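Week 5 handout: Good practice at the two-arm cell

Hi all. A few of you asked for this in writing after the tutorial, so I've typed up what I said and tidied the bits where I wandered off topic (mostly the story about the forklift, sorry!). Read it before your first booked session. Glenys Rowbotham has the formal risk assessment if you want the long version, and it's worth an hour of your life at least once.

Start with the difference between a standard and a house rule, because your lab reports keep mixing them up. ISO 10218 is the one about industrial robot safety, and ISO/TS 15066 is the technical specification that deals with people and robots sharing a space. Our house rules sit on top of those. When you write "the standard says no drinks near the cell" I will circle it in green, because that one is mine.

Now, the house rules.

Before you power up, walk the whole outside of the cell. Look at cables first. Any cable that travels with an arm needs enough slack for the full reach and must not be able to snag on the gripper or drop under the elbow. Move each joint slowly through its range and watch the loop the whole way – don't watch the screen.

Two arms on one rail means overlapping reach. Decide who owns the middle before you write a line of code. The Nurmi group last year left it "to be sorted later" and spent most of December sorting it. Your plan should say which arm may enter the shared zone, what signal it waits for, and where the other one parks.

Speed limit for new programs is 250 mm/s at the tool, and you keep it there until a demonstrator has signed your sheet. Keep one hand free for the stop button. If you're teaching a pose by hand, only one person gives instructions, and everybody else stays quiet (yes, even if they can see it's wrong – say "stop" and then talk).

Objects count as part of the setup. Write down what's in the cell, where it sits and which way up it is, and do it again for each run. Cases with lids get their own line: open or shut, and which way the handle faces. Shelves need one too, since a board over another board limits how the wrist can come in. Loose little things are the real nuisance, so list those last and check them twice.

Have a go with these two before Thursday's class. Write an object list for each, then compare notes with the person next to you. 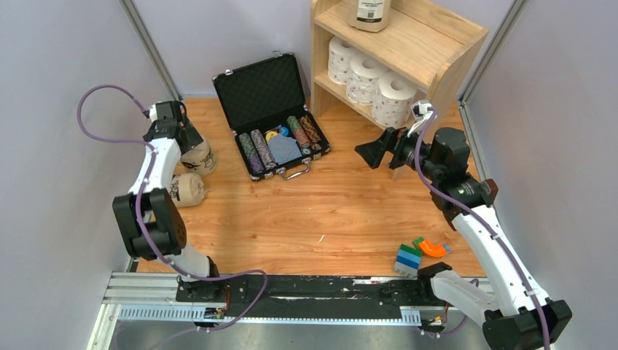
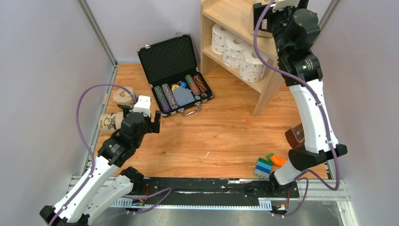 Bring your lists on paper, please. Mayuree Chaiyaporn is taking the second half of the class and she'll want to mark them up with a pen.

A word on logging. The Prarkitz sheet has 11 fields and I'd like all of them filled in, including the boring ones. "Same as last time" isn't an entry. When we went back through 292 old run sheets over the winter, the gaps were nearly always in the object list and the tool speed, and those are the two things you need when somebody asks why run 566 behaved differently from the one before it.

If something gets bumped, stop, write it down and tell a demonstrator. You won't lose marks for a bump. You will lose them for a bump I find out about from the Pollby students, who are in straight after you and have very sharp eyes.

Assessment: the written procedure is worth more than the demo this year. Aim for 400 words or so, numbered steps, plain verbs. Glenys will try to follow it exactly as written, so if you forget to tell her to close the gate, she'll leave it open and hand the page back to you.

Bookings are through the Nerkmont page as usual, and please cancel the slots you don't want.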